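Hanar House – residents' meeting, ground floor laundry
August minutes, draft

Started 7:10 pm, kitchen end. Quorum ok. Last minutes passed, no changes.

1. Washer
Black top loader still under warranty with Mandell, policy ends in August next year. Repair bill for the pump came to $232, paid out of the house account. Balance after that $2556. Agreed: empty pockets before loading, clean the lint filter after every load, lid left open between washes so the drum can air.

2. Whites on the floor side
Long one. Whites get put down near the cabinets while people wait for the washer, then get mixed with everyone elses. Tonight, a white heap on top of the round robot vacuum, dark blue cloth in with it, and the black cables in a tangle on the ledge by the pink-red towel.

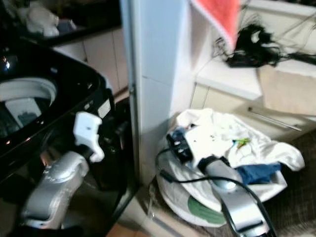
The second floor asked whether whites could have their own morning, say before 10 am, so they never have to wait on the darks. Discussed. Agreed to try it for a month. Vacuum to be kept clear so it can run at noon – it has missed its run a lot.
Cables: owner to claim by next meeting or they go in the Oreo box (old cookie tin, top shelf, storage closet).

3. Bags and hanging
Proposal to buy two more laundry bags, same big white kind, from Chávez Home Supply. Quote is $259 with a drying rack included. Some felt that was steep. Rack on its own to be priced.
Bag stays on the low stool with the checked cover, not on the tile. Jeans hung up over the bag, one pair at a time, nothing else on that spot. Heavy stuff has been pulling the rail down.

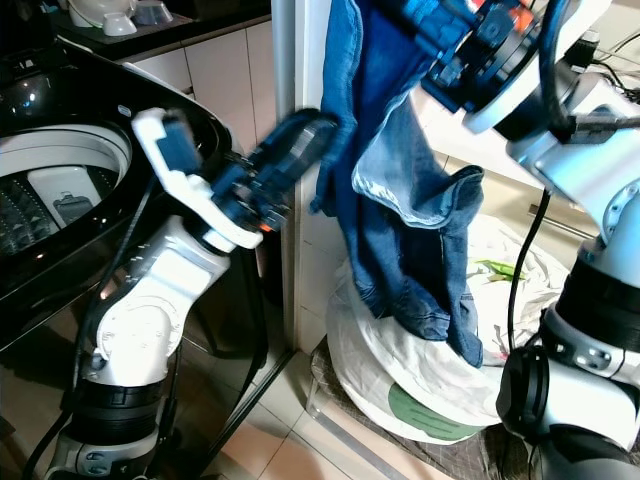 Apartment 4 said jeans take two days to dry in that corner and would rather see them go out on the balcony line. Others said the line is full by lunch. No decision, moved to next time.

4. Money
Laundry reserve target stays at $2000. No increase in dues. Receipts in the envelope pls, not under the door.

5. Other
– countertop behind washer to be wiped down weekly, bowls back to the kitchen
– detergent: powder only untill the pump is rechecked
– key to storage closet still missing, spare to be cut

Closed 8:25 pm. Next meeting same place, rack prices and balcony line first on the agenda.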